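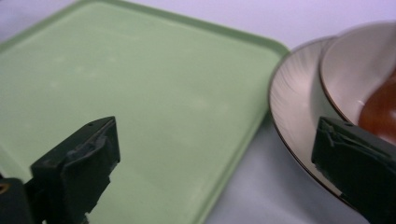 Table clearing with the hand-held gripper: green tray, plate and bowl.

Tips for recording table-clearing demos at home

These notes are for anyone collecting with the hand-held gripper in their own kitchen for the Aster set. Our household has turned in 1,343 clips so far, most of them trays and dishes. The official Kvam guide covers charging and uploads, so I've left those out.

Before you start

Wipe the tray and the table with a damp cloth, then dry both. A few faint smudges are fine. Puddles are a problem because they throw glare and the plate slides.

Leave a strip of bare table between the tray and the dishes. If the rims touch, it is hard to tell later which edge the fingers were going for.

Turn off the light directly over the table if you have a window. Soft light from the side gives fewer hot spots on glazed dishes.

Check the finger pads. Wrinkled or scuffed pads still work, but press down any corner that is lifting. I keep a roll of Durkex cloth tape in the drawer for this.

Stacks

Clear a bowl and plate as two moves, bowl first. Lifting both together by the plate rim looks quick and goes wrong often enough that those clips get thrown out.

If there is something in the bowl, decide before you press record whether it comes out first or travels with the bowl. Do it the same way for the whole batch and put it in the task note.

Open the fingers wide well before you reach the dish. Opening them at the last second teaches a late grab.

Approach a sloping rim from the side, one finger inside and one outside. Close slowly until the dish stops shifting, then lift.

Trays

Set things down flat and let go completely before backing off. Wait one beat with the fingers open. Short clips that end on the release are the most common reject, 17 in my last batch of 156.

Use different spots on the tray. It is easy to fall into using the near corner every time.

Keep the tray itself still. Two dabs of Nurkberg putty underneath will hold it, and they peel off a smooth tabletop without a mark. Test first on painted wood.

Pace

Record in runs of 50 and then stop for a while. Wrists get tired and the movements turn jerky before you notice.

Move the dishes between clips: turn the plate, swap the bowl, change sides. Left-handed clips are welcome if you label them.

Keep your fumbles if you recovered and finished the task. Mark them "recovered" in the note. Delete the ones where you gave up partway.

Cleaning up

Wipe the pads with a barely damp cloth. Dish soap leaves them slick, and it takes over a day for the grip to come back.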